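Speaker notes: Eating Alone Well
Spring talk for the Tiwari Library supper series, Babita Rawat

Opening (stand away from the lectern if the microphone cord allows)

Good evening, and thank you all for coming out when you could have been home with your shoes off. Thank Pankaj Rana for the invitation and for the very good soup. Wait for people to finish getting their tea.

I started cooking for one at fifty-two, after twenty-six years of cooking for five, and for the first month I made chili for eight every single time and ate it until I couldn't look at a bean. Pause, there's usually a laugh. Ask who else has done this. Let a couple of people answer, because their stories are generally better than mine.

1. Shopping for one

Talk about the store and how everything comes in the wrong size. Celery is the villain! Mention the loose bins, and asking at the meat counter for a single chop (they will do it, and they don't mind). Tell the Esau Street market story, but keep it short this time. Anjana Rathnayake keeps a list on her freezer door of what's inside, crossing things off as she goes, and I copied her and I've thrown away a lot less bread.

2. Setting a place

Slow down for this part. I ate over the sink for most of a winter, and I don't think I tasted much of anything. What changed it was a small habit: get the dish out first, before the stove goes on, and put it where you'll see it.

It doesn't have to be the good china. I like something wide and shallow, with a bit of a rim, that will take pasta or a fried egg or stew without any fuss. Pale colors are kind to plain food, I think, though my sister would argue with me about that until midnight. 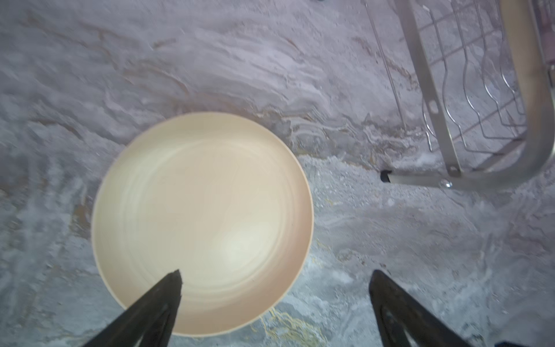 3. Three suppers I make over and over

Rice with a soft egg and whatever greens are left. Toast with beans, lemon and too much pepper. A baked potato, which takes an hour, so go read something. Handout has the recipes; there are 100 copies on the side table, so take one for a neighbor.

4. Company, sometimes

Ritu Katiyar and I telephone each other at 6:30 and cook the same thing in our own kitchens, with a good deal of shouting over the fan. Suggest people swap numbers before they leave tonight.

Questions

If it's quiet, ask what everyone had for supper yesterday. Remind them to bring the cups back to the kitchen, and that the May talk is Erasto Kinyua on growing herbs in a window.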